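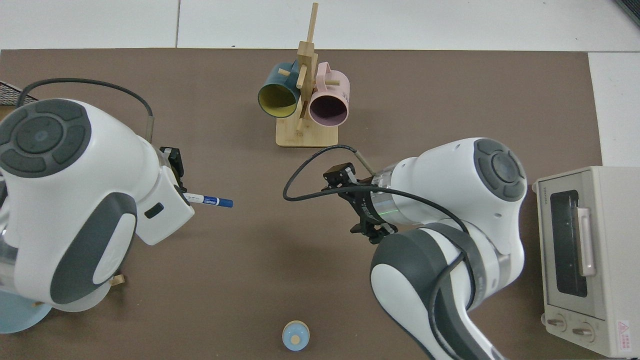 Le porte-mugs en bambou, avec les deux rescapés

Forum Cuisine & rangement > Petits accessoires > Porte-mugs qui penche ?

brumette_35
Bonjour à tous, je cherche un avis vite fait. J'ai pris ce porte-mugs chez Cimivell en juillet, socle plat rectangulaire, un montant, des petites chevilles. Joli mais les chevilles sont courtes je trouve. Dès que j'accroche mes gros mugs j'ai peur que ça glisse. Vous collez un truc dessous ? Vous gardez ?

tassealenvers
J'ai eu le même genre chez Brurneo. Jamais bougé. Faut équilibrer gauche droite c'est tout, un mug de chaque côté

Pastis_et_pixels
Pas d'accord. Équilibré ou pas, un socle en bois clair aussi léger ça bascule au premier coup de coude. Perdu un bol comme ça (oui un bol, à anse). Depuis : crochets sous l'étagère, point.

brumette_35
Locataire, pas le droit de percer...

tassealenvers
@Pastis un bol c'est pas prévu pour aussi

Pastis_et_pixels
Il avait une anse.

lou.vaisselle
Coucou ! Trop beau le bleu canard avec l'intérieur jaune, il vient d'où ?? Le rose pâle est bien aussi mais le jaune dedans ça change tout. Sinon patins antidérapants sous le socle, ceux en feutre ne servent à rien, prends du silicone.

brumette_35
Vide-grenier à Prirkidden, 2 euros les deux. Le rose a un petit texte imprimé sur le côté, personne à la maison arrive à se mettre d'acord sur ce que ça veut dire

mug_en_stock
Message 1643 pour moi et toujours le même conseil : pesez vos mugs. Les miens vides font presque 269 g pièce, alors quatre du même côté, faut pas s'étonner. Et ouverture vers l'avant c'est la poussière assurée, moi je les tourne vers le mur.

lou.vaisselle
Vers le mur on voit plus le jaune, aucun intérêt

mug_en_stock
On boit pas le jaune

tassealenvers
Et le bambou, huilé ou pas ? Le mien a grisé au pied, je posais les mugs encore mouillés

brumette_35
Rien mis pour l'instant. Huile de lin ?

Pastis_et_pixels
Surtout pas, ça reste collant des jours. Huile minérale alimentaire, une goute sur un chiffon, tu laisses la nuit.

mug_en_stock
Ou rien du tout. Essuyer les mugs avant, ça suffit. L'huile attire la poussière

brumette_35
Bon ok silicone dessous, et je teste l'huile sous le socle d'abord. Quinlan fait des patins ronds, je passe ce soir vers 18h. Merci !

lou.vaisselle
Prends les fins, les épais font pencher !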